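Shared kitchen at Plodport, refrigerator rules, revised September 27, 2026. Short thread, mostly on the unloading side.

1/ Capacity first. The old unit was rated at 208 litres gross. Usable volume was lower once the door racks were full. The Ondard replacement is larger, but the limit in practice is the time the door stays open.

2/ I logged openings for a fortnight. Mean opening was 80 seconds when people took items out one at a time. Most of that was walking and looking for somewhere to put things down.
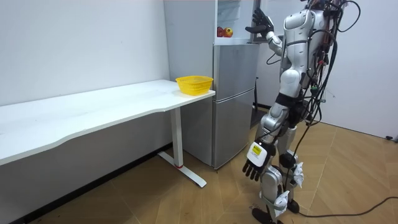
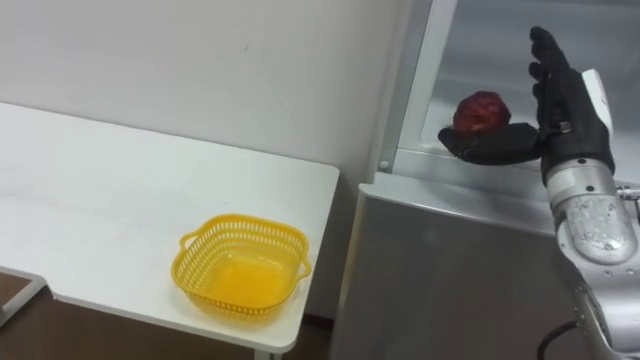

3/ Door time drops if there is a landing place within arm's reach. We tried a trolley from Skuma first and it drifted on the brown floor. The yellow basket at the fridge end of the white table does the same job and stays put. Its slotted walls let air through, so chilled packets dry off a bit while you sort them.

4/ Procedure: basket in position, door open, one shelf's worth out, door shut. Sort on the table. Repeat. Do not sort with the door open.

5/ The table must stay clear of the hinge side – 1000 mm if you can manage it. Ours is roughly that.

6/ Labels: name and date on everything. Van Beek freezer tape holds in the cold, office tape does not. Unlabelled items go after 2 days.

7/ Next job is the door seal. Paper strip test at each corner, results when I have them.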